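Search this notebook
Go

2021-06-25
Renato Soriano

Teleop notes, hanger task, two-arm bench

Continuing from the last entry. Goal for this block is a usable set of demonstrations of putting a cloth on a wire hanger and hooking the hanger on the dowel stand. Leader arms are the Morrison pair, rezeroed before the first take. Follower gains are the ones Sorcha left in the Onard config. I did not touch them.

Logging at 30 Hz. Joint positions, gripper opening and motor current per arm, plus the fixed camera. Current on the left wrist reads high at rest compared with the right. Same offset as before, so I am treating it as calibration and subtracting it in post.

Procedure as run: operator starts with both leaders in the parked pose, waits for the tone, picks up cloth with left and hanger with right, brings them together over the center, feeds one corner of the hanger in, swaps hold, feeds the other corner, then lifts to the stand. A take is closed by returning to park. If either object leaves reach, close the take and tag it ABORT. Do not reach in by hand while the followers are live. 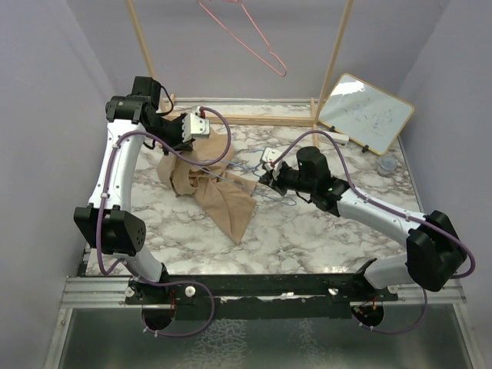
Pickup is the slow part. The operator has no force feedback on the leaders, so the only cue that the fingers have cloth is visual, and the left gripper hides its own fingertips from where we sit. The usual result is a pinch on the upper edge with the rest of the cloth bunched up at one end, and a second regrasp is needed before there is any opening to feed the hanger into. The blue hanger has its own problem. Lying flat on the marble top it gives the right fingers very little to close on, and approaching too low trips the current limit. Coming in at a shallow angle from the right and closing early works better than pressing down. I changed the written instructions to say so.

Longest take was 815 frames, almost all of it spent on the first grasp. I am keeping it. The policy will see bad starts and should have some recovery to copy. Takes with more than two regrasps get the tag SLOW so they can be dropped later without watching them again.

Sorcha Swanson drove the second block. Her takes are shorter than mine, and her swap of hold is cleaner: she stops the left arm completely before moving the right. I tend to move both, which shows up as jitter in the left elbow trace. We should pick one style before collecting in bulk, or at least record the operator name in the take header. Header field added, called "operator", free text.

Target is still 200 good takes before the first training run. At the present rate that is around 2 more weeks of bench time, less if pickup improves. Drinstead wants the same task on their bench by December, with the same log format, so the header should be frozen soon.

Open items:
- Cable slack on both arms at full extension, check against the travel limits
- Mirkedari export script drops the last frame of every take
- Try a stiffer cloth for comparison, separate folder
- Left wrist current offset, measure with the gripper unloaded
- Sorcha to write up the stop-then-move swap in the operator sheet

Leaders parked, followers powered down, logs copied to the shared drive.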